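3. Rellenar los rotuladores de la pizarra

Vale, ya tienes la pizarra Vastdale colgada y nivelada (si no, vuelve al apartado 2, que lo de las escuadras tiene su miga). Ahora viene mi parte favorita: dejar de comprar rotuladores nuevos cada dos por tres y rellenar los que ya tienes. Yo llevo haciéndolo desde un diciembre en que me quedé sin rojo a media planificación y con la papelería cerrada, ¡y no he vuelto atrás!

Lo que necesitas

Un frasco de tinta Dreleck de 100 ml, en el color que toque
La jeringuilla sin aguja que viene con el frasco
Unas pinzas de punta plana
Papel de cocina, bastante más del que crees
Guantes, si tienes que dar la mano a alguien después

Nota: la tinta para pizarra blanca y la tinta permanente se venden en frascos casi iguales. Lee la etiqueta dos veces. Yo la leí una sola vez y mi pizarra anterior tiene una lista de la compra eterna.

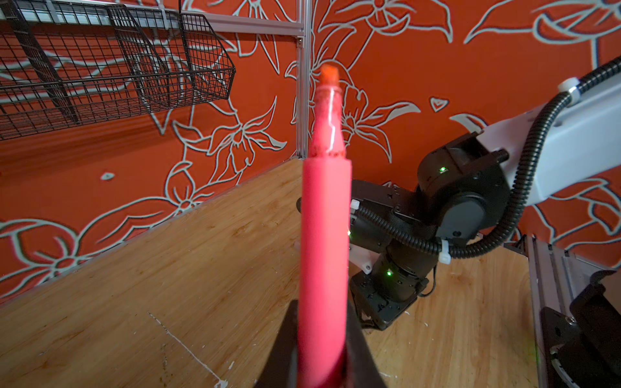
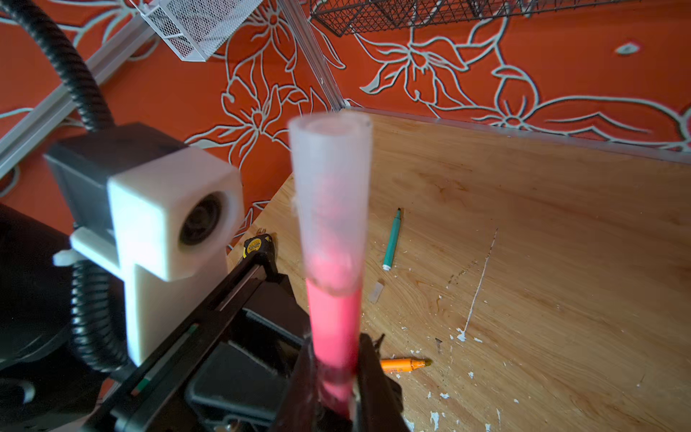 Mtshali

Pasos

1. Cubre la mesa con papel y pon el rotulador de pie, con la punta hacia arriba, diez minutos o así. La tinta que quede baja y luego mancha menos.

2. Quita el capuchón y mira la punta. Si está un poco deshilachada, todavía aguanta; si está hundida o ya escribe con dos líneas a la vez, cámbiala. Las de recambio van en bolsitas de 18 y duran una eternidad.

3. Con las pinzas, agarra la punta lo más abajo que puedas y tira recto. Sin girar – si giras, se parte dentro y toca sacarla a pellizcos. Déjala sobre el papel.

4. Carga la jeringuilla despacio. Para un rotulador normal uso 2 ml; para los gordos, 4. Los de cartucho de fieltro beben poco a poco, así que mete la tinta gota a gota y espera entre tandas.

5. Vuelve a colocar la punta y empuja hasta notar el tope. Si es nueva, fíjate en que el corte inclinado quede hacia el lado con el que escribes tú (los zurdos me lo agradeceréis).

6. Tapa y deja el rotulador tumbado 18 horas. Ya sé, ya sé, es un rollo. Con menos tiempo escribe pálido y luego suelta un goterón de golpe.

7. Prueba primero en una esquina de la pizarra, deja secar un momento y borra. Si sale limpio con el borrador seco, listo.

Precaución: no pases de la cantidad indicada. Un rotulador demasiado lleno gotea por la punta en cuanto sube la temperatura, y la bandeja de la Vastdale tiene una ranura donde la tinta se mete y no hay quien la saque. Trabaja con la ventana abierta y lejos de la cocina, porque esta tinta lleva alcohol.

Si algo sale mal

Escribe a trompicones: agita el rotulador tapado y déjalo otra noche. Si sigue igual, la punta está seca por dentro. Cámbiala.

El color sale raro: seguramente quedaba tinta de otro tono. El rojo sobre rosa da un fucsia bastante digno, pero el verde sobre cualquier cosa es un drama.

No se borra: pinta encima con otro rotulador de pizarra y borra las dos capas juntas antes de que sequen. Si no funciona, un paño con limpiador Fusuvance, pasadas cortas y luego agua. No uses estropajo, ni siquiera el suave, que deja un velo mate donde después se agarra todo.

Te has manchado: las manos se arreglan con alcohol y jabón. La camiseta, pues mira, ahora es la camiseta de rellenar rotuladores.

Cómo guardarlos

Siempre tumbados y con el capuchón hasta el clic. Yo los tengo en la bandeja, claros a la izquierda y oscuros a la derecha, y el frasco de tinta aparte, de pie y en un armario con cerradura si hay peques en casa. Apunta en el frasco la fecha en que lo abriste – con rotulador permanente, ahora sí.

En el apartado 4 vemos los imanes y por qué los pequeñitos no sujetan más de una hoja en este modelo.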